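Speaker notes: "Patterns that fight with the words"
Evening talk for the Bakville reading circle, 19 June 2023
Lihua Shao

Slide 1. Opening

Say good evening, thank Leonie Baumgartner for the invitation. Speak slowly. The talk is 25 minutes and then questions.

Start with the story of my aunt's kitchen in Mosov. She had wallpaper with small squares, and she hung her recipes directly on it. Every guest asked her to read the recipe aloud, even guests with good eyes. Ask the audience if they have such a wall at home. Wait for the answers.

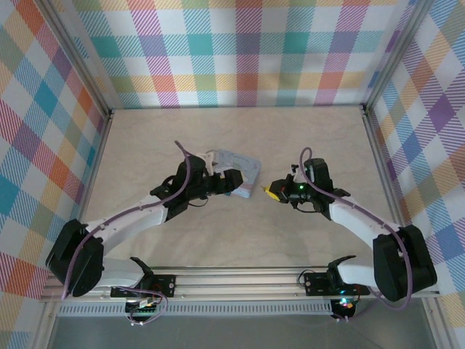 Slide 2. Busy background, quiet object

When we look for something to read, our eyes first collect the strong edges. A background with many crossing lines gives us many edges, and all of them ask for attention. Plaid is a good case, because its lines go in more than one direction. The walls on this slide have teal, orange, red and purple all together, and the small pale blue book has only faint handwriting-style letters. Ask who noticed the book first. Then explain that pale letters on a pale cover need a calm place around them, and also good light.

Slide 3. What we tried in February

Leonie and I made a small test in the Aigner library. We printed the same short text on 4 kinds of paper: plain cream, gray stripes, small dots, and colored checks. Visitors read it at the table and told us which page they would choose for a whole evening. 87 people took part. Most of them chose plain cream. Mention that this was not a scientific study, only our curiosity.

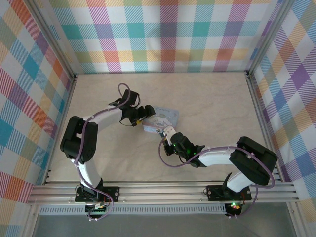 Slide 4. Where pattern is welcome

Do not let the audience think that I am against pattern! I grew up with it and I like it very much. Curtains, cushions, the inside of a cupboard, wrapping paper, all of these can be as lively as you want.

The difficulty begins when the pattern and the words share one surface. Tell about the invitation from Brurnarcombe, where the time of the concert was printed over a flower and half of the guests came late. 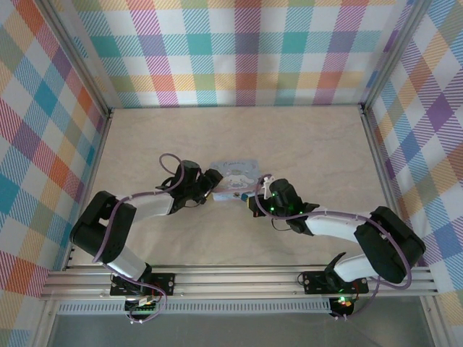 If they laugh, give them a moment. Then show the corrected invitation, with a plain white box under the date and time. The flowers stayed on the other parts of the card.

Slide 5. Advice for home

Put the family calendar on a plain door. For a patterned wall, use a wide plain frame around the notice. Choose dark ink.
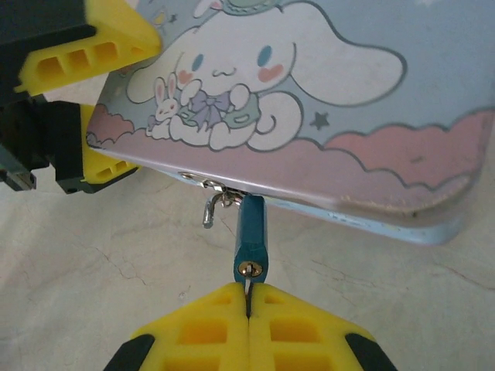 For labels on jars and boxes, write on a plain sticker and leave a margin around the letters. Hold it at arm's length before you glue it. If time is short, skip the part about fonts and go to the questions.

Questions: repeat each one for the back row. The paper samples are in the blue folder, please collect them again at the end.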